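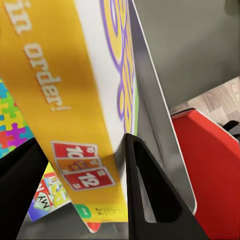
I bought the Grolamden card shuffler in May, after two years of hosting the same card group in our front room. I paid full price for it and nobody at the company knows I'm writing this. It has been used most weeks since then, so this is a review after real use, with the good and the bad.

The Grolamden is the two-deck model. You split the cards into two piles, put one pile on each side, press the bar on top, and the cards drop into a tray in the middle. It runs on four C batteries, which are not included. There is a socket on the back for a power adapter, also not included, and the manual doesn't say what size plug it takes. I stayed with batteries.

Setup took a few minutes. The feed rollers came with a strip of paper tape on them that the instructions don't mention. If your new shuffler hums and nothing moves, look for the tape.

With standard plastic-coated cards it does a good job. One pass is not enough. After a single pass I could still find runs of the same suit from the last hand. Two passes fixed most of that, and we now do three before the first deal of the night. Each pass is quick, so even three are faster than Ayman Farouk shuffling by hand, and he would agree.

With cheap paper cards it is a different story. An old deck from a gas station jammed on almost every pass, and two cards came out with bent corners. Don't put anything in it that you care about. Cards in sleeves won't feed at all. The manual says this on the last page, where it should be on the box.

Cards from boxed family games depend on the size. Anything cut to normal poker size went through fine. Square cards and the small half-size ones don't fit the tray. Thicker cards feed, but the last two or three in the pile tend to stay behind and you have to push them down with a finger. Yuxi Xia puts a coin on top of the pile to weigh it down, and that works.
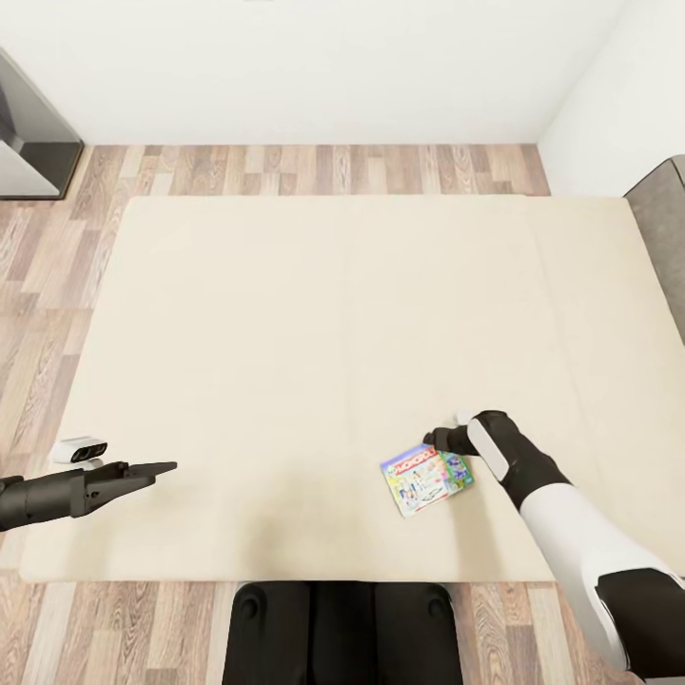
Noise and Stability

It is loud. The motor has a grinding sound and it carries on a hard surface. We tried it on a bare table first and people stopped talking every time it ran. A folded dish towel underneath took away a lot of the rattle. A proper card mat is better still, and it also stops the machine from creeping. The four feet are hard plastic and they slide. At this price they should be rubber.

The bar on top has to be held down the whole time. If you let go early, the rollers stop with a card halfway out, and the next press sometimes pulls two cards through together. My mother-in-law, Xiuying Cao, has arthritis and doesn't like using it for that reason. A simple on/off switch would suit her better.

Batteries and Wear

The first set of batteries lasted until late summer. You can hear when they are going, as the motor drops in pitch and the left side starts to lag behind the right. The box claims 2000 shuffles from a set. I didn't keep a tally, so I can't tell you if that's right.

The rollers pick up a gray film from the cards. I wipe them with a damp cloth once a month and let them dry overnight. When I skipped this in August the jams got noticeably worse. The clear cover on the tray has a small crack at one hinge. It still closes.

Compared With the Bondusska

Cillian Geraghty has the Bondusska, which is the hand-crank kind, and he brought it over so we could use them side by side. The Bondusska is quieter and needs no batteries. It is also slower, and the crank comes off if you turn it backward. Its tray is open at the front, so cards end up on the floor. On paper cards it was gentler than mine. If you play once or twice a year, I would get that one and save the money.

For a regular group with decent cards I would still pick the Grolamden. We play more hands in an evening than we used to, and there are fewer complaints about the deal.

What I Would Change

Rubber feet, a switch in place of the bar, and the adapter in the box. A wider tray would help with family games too.

Rating: 3.5 out of 5

Update, 4 November 2025: The crack in the cover has reached the second hinge. I wrote to the seller and they are sending a new cover at no charge. No change to the rating.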